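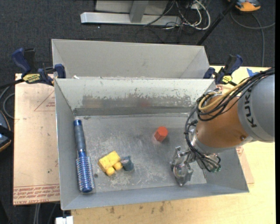 Hi Meriem,

You asked for something shorter than the last report, so I'll try! This covers our housing rights work in Luvon and Pliltia up to the end of August.

**The clinics**

We saw 60 households over the period, nearly all of them renters with a notice to leave in hand. The Monday evening session in Pliltia is now our busiest by a long way, and we've started taking people until 8 because so many come straight from work. Most of the notices we look at have something wrong with them (the wrong notice period, usually, or no court named), and a letter from us is often enough to get the landlord talking. We went to court with 3 families. Two have new payment plans and are still in their homes. The third case was put off and I don't have a new date yet.

**The Farouk building**

I know your board will want to hear about this one. The owner's lawyers argued that the tenants had been offered "reasonable alternatives," and the judge asked them to say where, exactly. They couldn't, so they've been told to come back with addresses and rents. It isn't a win yet – the eviction order could still be granted – but everyone is staying put in the meantime, and the tenants' group has been meeting every week without us having to call them together. I was so pleased about that.

**The booklet**

We printed 1,300 copies of the plain-language guide to eviction hearings and they're almost gone. The page on what to bring to court gets photocopied more than anything else we've made. I'd like to fix the section on sublets before we reprint, as two people have read it to mean they had no rights at all, and that's on me.

**Money**

We're under on travel and over on interpreters. Some 4,000 is left in the court fees line, and I'd like to move part of it to interpreting if you're okay with that. Pradetard has the full breakdown and will send it over separately.

**Next up**

Farouk again, the reprint, and a second evening in Luvon if we can find a room with decent heating. Could you let me know about the interpreter money before we book anyone for the fall?

Thanks as always, and call me if anything's unclear.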